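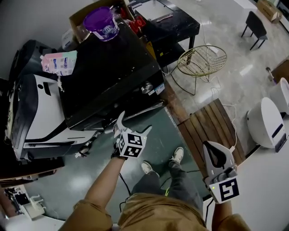

White trainers, tan jacket, ready for anything.

The Ravico Pickle Fair began at six in the morning, and Paraskevi Psarras had been awake since two. She couldn't help it! Her grandmother's lemons were in the running this year, or at least lemons made her grandmother's way, with bay and far too much salt, and she had carried them down the hill wrapped in a bath towel like a baby.

"You're early," said Beat Hofstetter, who was chalking lines on the trestles.

"So are you."

"I'm judging. I have to be early. I have to drink water for an hour."

He had come over from Prindora on the night bus, a tall man with a cold, and she was horrified about the cold. How could a man with a cold taste bay? She ran home and came back with ginger, a flask and a scarf, and made him sit on an upturned crate while the square filled up with onions, beetroot, green walnuts, tiny aubergines stuffed with garlic, and the Marinho sisters' famous plums, which everybody was frightened of.
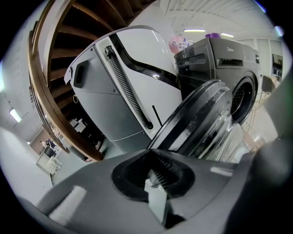 Lemons need patience, and her grandmother had been marvellous at it. She used to turn them every evening after supper, all through March, talking to them while the radio played, and when they were ready she would knock twice on the table and shout for the whole street to come. Paraskevi thought of her now as Beat worked his way along the trestles. A glass jar with a black screw-on lid, the sort with a thick ribbed edge you can really get a grip on, had always stood by that radio, and no child was allowed to touch it. How they had longed to!

Beat reached the lemons. He sniffed, and sneezed, and sniffed again. Then he took a slice and shut his eyes for so long that one of the Marinho sisters coughed.

"Bay," he said.

"Yes!"

"And somebody talked to these."

She laughed so loudly that the pigeons went up off the church roof, and she was still laughing when he moved on to the plums.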